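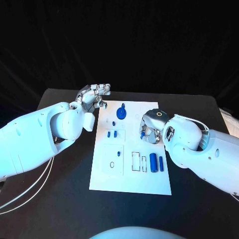
*Words by Tomás Brophy. Checked by Donal Ó Riain.*

# Why do we have fingerprints?

Look closely at the tip of one of your fingers. The skin is covered in thin curved lines, with tiny valleys between them. The raised lines are called friction ridges, and the pattern they make is your fingerprint.

You had your fingerprints before you were born. They form while a baby is growing in the womb. A layer of skin below the surface grows and folds, and the folds show up as ridges on the outside. Small things change how they turn out, such as how fast the fingers are growing and the exact shape of each fingertip. Even identical twins have different prints.

## Three main patterns

Most fingerprints belong to one of these groups:

- **Loops** come in from one side of the finger, bend round and go back out on the same side. They are the most common.
- **Whorls** go round in circles or spirals.
- **Arches** rise in the middle like a small hill. They are the least common.

You may have more than one kind. A loop on your thumb and a whorl on your ring finger is quite normal.

## What are they for?

Scientists are still working on this. For a long time people said the ridges were there for grip, like the tread on a tyre. On very smooth things such as glass, though, ridges mean that less of your skin touches the surface, so the full answer is more complicated.

Ridges also have rows of tiny sweat pores along the top. A little moisture can help dry skin hold on to things. Too much makes your fingers slip.

Another idea is about touch. When you slide a finger over cloth or paper, the ridges shake very slightly. Nerves under the skin pick up the shaking, and it may help you tell rough from smooth.

Koalas have fingerprints too. They look a lot like ours, even under a microscope.

## Make your own prints

You need a soft pencil, white paper and clear sticky tape.

1. Scribble on the paper until you have a dark grey patch.
2. Rub one fingertip on the patch.
3. Press a piece of tape over your fingertip and peel it off slowly.
4. Stick the tape on clean paper and write down which finger it was.
5. Do the same for your other fingers.

Class 4 at Nesbridge tried this one Wednesday in October. It took them 30 minutes, plus 15 more to wash their hands.

## Words to know

**Pore:** a very small hole in the skin.

**Nerve:** a thin fibre that carries messages to and from the brain.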